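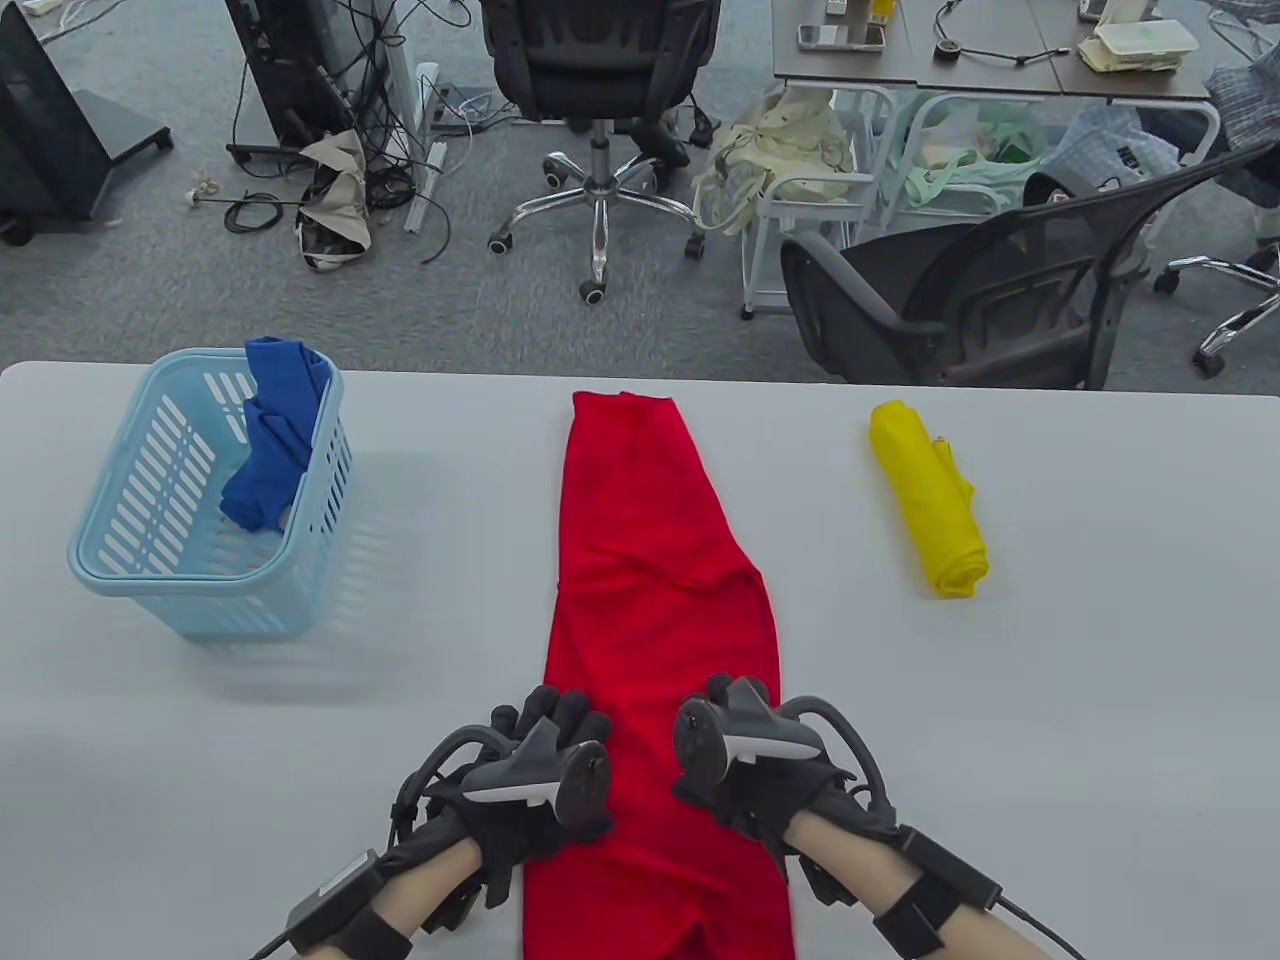

**Liesl Prantl** · asked Thursday · 962 views

Does the long-strip way of folding shirts really save any room? My sister swears by it. You lay the shirt flat, bring both sides in until you've got one long narrow piece, smooth it down, then fold it up from the bottom. I tried it on a white table with the basket next to me and the red one still had creases across the middle. I have 39 shirts and one dresser, and I'm not convinced this beats folding them in half and shutting the drawer hard.

**Gion Danzer**

It saves a bit of room if you stand them on end. If you stack them flat, I doubt you'd notice. I measured my own drawer before and after and got 4 extra shirts in, which is fine, but my wife's cousin claimed it would "double" the space. It won't.

Smoothing with your palms only does so much for creases. Pick the shirt up by the top edge, give it a shake and start over.

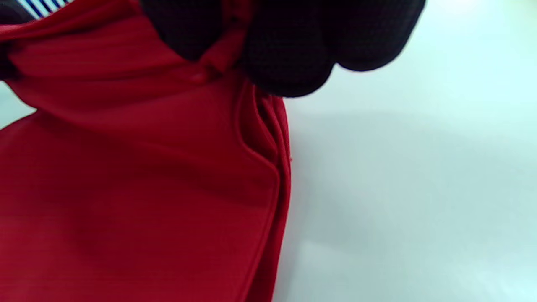 *Filed under: Laundry & Closets*

**Qusai Harb**

Depends on the fabric. Smooth knits like a jersey or polo slide around, and in my drawer the strips come undone by the weekend. Cotton tees hold better. I'd skip the Famora folding board too – I paid for one and went back to using the table.

**Beat Wieser**

just hang them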